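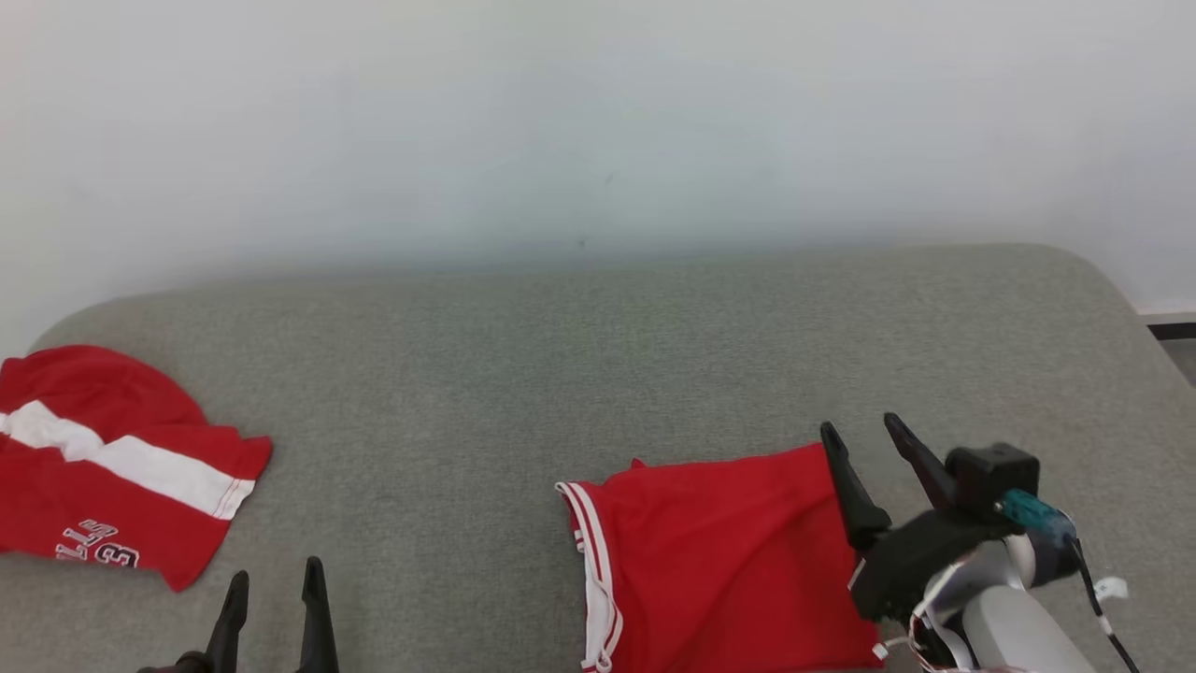 Gray upholstered seat with a red garment, white wall behind.

Fertility Treatment > Lab Results > Beta hCG

Doubling time from two draws at two different labs, 8 days apart

Posted by Yakubu Okafor
November 19, 2023

My wife had a single frozen embryo transfer (day 5 blastocyst, medicated cycle) at Prasance. We have two quantitative hCG results and I am trying to work out the doubling time correctly.

First draw: 9 days after transfer, 7:00 a.m., run at the Prasance in-house lab. Result 167 mIU/mL.
Second draw: 17 days after transfer, 4:00 p.m., run at the Dakcombe outpatient lab because we were traveling. Result 2370 mIU/mL.

The Prasance protocol sheet says that if the first value is over 100, the next draw is one week later and no 48-hour repeat is ordered. Ours was over 100, so there is nothing in between. The second draw slipped a day because of the travel.

The patient portal has a calculator from a company called Nultholm that wants two values and a whole number of days. It has no field for the time of the draw. It returned 50.2 hours. A different calculator, on a page with no author listed, returned 52.5 hours. I would like to know:

Which formula these are using, so I can check it by hand.
Whether the difference between the two answers is only the time of day.
Whether it is valid to combine results from two labs in one calculation at all. Dakcombe prints the name of the analyzer on the report and Prasance does not, so I can't tell if the method is the same.

There is no bleeding and no pain beyond mild cramping. She is on estradiol tablets and progesterone in oil. An ultrasound is scheduled at Prasance. I'm not asking anyone to tell me how this will go, only whether the arithmetic is sound. I did call the clinic and was told the number is "nice," and that was the whole call.

Oyelaran

Taking the items in the order you listed them.

Formula. Early hCG is treated as exponential growth between the two draws. Doubling time = elapsed hours x ln(2) / ln(second value / first value).

2370 / 167 = 14.19
ln(14.19) = 2.653
2.653 / 0.693 = 3.83 doublings

With 8 days taken as exactly 192 hours, 192 / 3.83 gives the 50.2 hours you got from the portal (carry an extra decimal if you want it to match). Any log base works provided you use the same one on top and bottom. If you would rather see it as a 48-hour rise, it comes to an increase of 94 percent every 48 hours averaged over the whole interval.

Time of day. From 7:00 a.m. to 4:00 p.m. is 9 hours, so the true interval is 201 hours. 201 / 3.83 = 52.5. That accounts for the entire difference between your two calculators. The second one must accept clock times, or you entered the hours yourself. Use 52.5. If you crossed a time zone between the draws, correct for that too, although an hour either way changes the result by very little.

Two labs. This is the weak part. hCG immunoassays are not interchangeable. They use different antibody pairs, and those pairs pick up the intact hormone, the free beta subunit and the nicked forms in different proportions. All of them are calibrated against an international reference preparation, but that doesn't remove the differences between methods when real patient serum is run. The usual advice is to do serial measurements on one platform, and the reason is exactly the calculation you are doing.

You can estimate how much it matters. Suppose Dakcombe reads 20 percent high compared with Prasance. The Prasance equivalent of your second value would then be 2370 / 1.2 = 1975, and over 192 hours the doubling time becomes 53.9 hours. Suppose the Prasance equivalent were 20 percent higher than what Dakcombe reported, so 2844. The doubling time becomes 46.9 hours. The 20 percent is my choice for the purpose of the estimate and is not a published figure for either analyzer. You don't know the real offset. Add the extra 9 hours to each and both figures move up by a couple of hours.

So a long interval works in your favor here. The ratio between the two values is so large that a between-lab offset has a modest effect on the result. Had these been two draws 48 hours apart, the same 20 percent could have turned an ordinary rise into one that looked slow, or hidden one that was slow. I would not trust a 48-hour pair from two labs.

One limit on the whole exercise: the formula gives an average. It assumes a constant rate, and the rate is not constant. The rise is faster at low values and slows down as the level climbs. Two points cannot show you the shape of the curve between them. A value that rose quickly and then leveled off could give the same average as one that rose steadily.

Call Prasance and ask for the analyzer manufacturer and model. The lab will have it, even if the nurse line does not. Ask for the next draw, if there is one, to be run wherever the first one was.

tmarsh_77

You're overthinking it. 2370 divided by 167 is 14, so it doubled 14 times in 8 days, and that's a doubling time of under 14 hours. Super fast. When mine were that fast everybody told me twins. Did they put in one or two?

Also our clinic wanted the first one over 50, so being over 100 is good anyway.

Oyelaran

Reply to tmarsh_77: the value multiplied by 14. It did not double 14 times. Fourteen doublings starting from 167 would put the second result over two million. Between 3 and 4 doublings is correct: 167, 334, 668, 1336, 2672, and the reported value falls between the last two.

The original post says single embryo. A single embryo can split, but hCG values cannot be used to diagnose that. The ranges for singletons and twins overlap too much.

Yakubu Okafor

Thanks. I redid it by hand and got 52.5. No time zone change. It was one embryo.

The step I had wrong was assuming the Nultholm tool took the draw time from the lab record. It doesn't, it takes the dates only. I have sent them a note through the portal.

I will ask about the analyzer on Monday.

kestrel.b

Former hospital lab tech, chemistry bench. I agree with the long reply and would add a few things it left out.

1. Dilution. Every analyzer has an upper measuring limit, and samples over it get diluted and rerun. 2370 is under the limit on the platforms I worked on, so probably no dilution, but the limit varies. If it was diluted there may be a comment line on the report. Dilution adds a bit of imprecision and is nothing to worry about.

2. Within-lab imprecision. Even on one analyzer, the same tube run twice will not give the identical number. Expect a few percent. Quoting a doubling time to a tenth of an hour is more precision than the inputs support. I would write it as "a little over two days" and leave it.

3. Biotin. Some immunoassays use biotin-streptavidin binding, and high-dose biotin (hair and nail supplements, mostly) can interfere. On sandwich designs of that type it pushes the result down. A standard prenatal vitamin usually doesn't contain enough to matter. If she takes a separate supplement, tell the lab the dose. Don't stop anything the clinic prescribed.

4. Trigger shot. Not relevant in a medicated frozen cycle with no trigger, but other people will find this page by search. If an hCG trigger was given, the early values can include leftover drug and the calculation is no good until that has cleared.

On gestational age: 17 days after a day 5 transfer is 5 weeks 1 day by the usual convention. By then a transvaginal ultrasound gives more information than another blood draw, and from here on more information than any calculator. At a level of 2370 a gestational sac is often visible, but the cutoffs people quote for this vary from one source to the next, and a scan that early may show a sac and nothing else. A heartbeat is usually looked for a week or more later. If the Prasance scan is going to be in December, I would not bother with more hCG in the meantime unless the clinic orders it.

A normal doubling time does not establish where the pregnancy is located. Some ectopic pregnancies rise at a normal rate for a while. One-sided pain, shoulder pain, faintness or heavy bleeding should be called in the same day or taken to an emergency room, whatever the numbers look like.

Yakubu Okafor

No separate biotin, and no trigger. I checked the Dakcombe report again and there is no comment line about dilution. The scan is in the first week of December. Marking this as resolved.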